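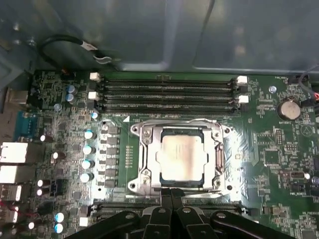
Venico Publishes Its Own Rules for Robot Disassembly of Used Computers, Says Existing Claims Don't Hold Up

LOSTOTDEN, December – Venico, which takes apart and resells parts from retired office computers, today released a written practice for robot work inside open desktop cases. The company is making the document free to download and is asking other refurbishers to pick it apart.

The practice, called Pollock, runs to 11 pages. It covers when a gripper may enter a case, what it may touch once it is in there, how force limits are set and checked, and what has to be written down when a part is damaged. It does not certify anything. Venico says buyers should be wary of any shop that uses it as a badge.

"We read a lot of sales sheets before we wrote this," said Finlay Lindsay, head of process at Venico. "Most of them quote a success rate and leave out what counted as a try. If a person reached in and moved a cable first, I want that in the log. If the arm quit and a technician finished the job, that's a failed run."

Under Pollock, a site may not publish a success rate for any task until it has logged 300 unassisted attempts on boards of mixed make and age. Attempts stopped by an operator count against the total. Logs must be kept for 90 days and shown to any customer who asks for them.

The processor socket gets its own section. Coin-cell batteries and loose wiring near the board edge get another. Reflections off bare metal are treated as a known source of vision errors, and sites must test under the lights they plan to work under, with the case walls in place. A bare board on a bench does not qualify as a test.

Pollock also sets 4 conditions that stop a job at once: a force reading over the limit, a cable caught on a finger, a part not where the camera says it should be, and any hand inside the work area. Restarting takes a named person, and that name goes in the record.

Skye Gillies, who runs the benches at parts reseller Prostus, reviewed a draft and remains unconvinced on one point.

"The stop rules are fine and the logging is overdue," Gillies said. "My problem is that everybody still grades their own homework. A damaged socket can pass a quick look and show up a month later on a customer's desk. I'd like to see outside checks before I change how we buy."

Venico agrees that the gap is real. The current version has no outside audit, and the company has not set a date for adding one. It has also left laptops out, saying it does not have enough logged work on them to write rules worth following.

Comments on the draft audit section can be sent to the Venico process office in Lostotden. Responses will be posted in full, including the unfriendly ones, unless the sender asks otherwise.

About Venico
Venico recovers, tests and resells computer parts from its site in Lostotden.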